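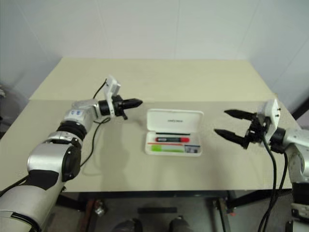
Figure 3. The two-arm station during the pen case demonstration. Left gripper closed, right gripper open, case with lid raised.

4.2 The open day demonstration

The second part of the study took place at the Sarnumcombe site on October 25, 2022, during the annual open day of the engineering precinct. Earlier sections reported on the behaviour of the two-arm station under laboratory conditions, with operators who had used it daily. The open day was chosen to examine how the same station would be understood by people with no prior contact with it, and which parts of a short manipulation task they would find hard to follow.

The station was set up against a plain wall so that visitors would have few other things to look at. Both arms reach over the tabletop from opposite sides and share a working area near its centre (Figure 3). Each gripper has two black fingers and carries a white plastic bracket behind it. The arms were run by the Osmont controller described in Section 3.1, with no change to its settings apart from a lower speed limit, which was required by the site's safety officer and applied to both arms for the whole day.

The task was based on a rigid white pen case with a hinged lid. Small household and office articles of this sort were preferred to the machined blocks used in Section 3, as visitors could be expected to know how such a case is normally handled. The script called for one arm to steady the case while the other dealt with the lid and the contents. For the contents, the script specified a marker with a black barrel and a red cap, laid lengthwise in the tray. The assignment of arms to roles was not fixed in advance. It was decided by the operator at the start of each session and recorded on the session sheet.

Sessions were held at set times and lasted eight minutes each. A presenter, Kamrul Paul, introduced the station, stated the goal of the task in one sentence and then remained silent until the operator signalled the end of the run. Visitors were asked to stand behind a floor line. They were free to talk among themselves, and comments directed to the presenter during a run were answered only after it had finished. The site's door counter registered 741 entries over the day. This figure includes staff and repeat entries and is not used in the analysis.

At the close of each session, visitors were invited to complete a one-page form. It asked what the task had been, at which point they had been least sure of what the arms were doing, and whether they would have expected a person to proceed in the same order. A total of 56 forms were returned. Forms from respondents who stated that they worked with industrial or research robots were set aside, as were those left blank on the second question. The remaining 40 were coded by two members of the project team, who worked separately and then met to settle differences.

4.3 Visitor responses

Most respondents named the task correctly. The second question produced the more useful material. The point of uncertainty mentioned most often was the interval before first contact, when both grippers were directed at the case from opposite sides and neither had touched it. Several respondents wrote that they could not tell which arm would move first. A smaller group took a closed gripper to mean that the arm was out of use, and were surprised when it took part in the task. One wrote that the arms "looked as if they were waiting for each other to be polite."

These remarks bear on the design of the approach phase. In the laboratory trials, the gripper state before contact was treated as a matter for the operator alone, and no attempt was made to keep it consistent between runs. The open day forms indicate that onlookers read meaning into it. A consistent pre-contact posture, in which the arm about to move is the one with its fingers apart, may be sufficient to remove this source of doubt. The suggestion has been included in the January revision of the operator guide and will be tested at the Abera site.

Responses to the third question were divided. Some visitors considered that a person would have picked up the case before doing anything else, while others saw no difference in order. The colour and shape of the contents were rarely mentioned. Where they were, the comments concerned the marker, and were favourable toward the choice of an everyday object.

4.4 Limitations

Respondents chose to attend and cannot be taken as representative of the general public. The reduced speed limit may have lengthened the interval before contact and made it more noticeable than it would be in ordinary use. The operator was present in the room throughout, though outside the line of sight of most visitors, and some may have taken cues from the operator's movements. Finally, only one type of case was used. A comparable exercise with softer containers is planned in cooperation with the Istano group, using the same form and the same coding procedure.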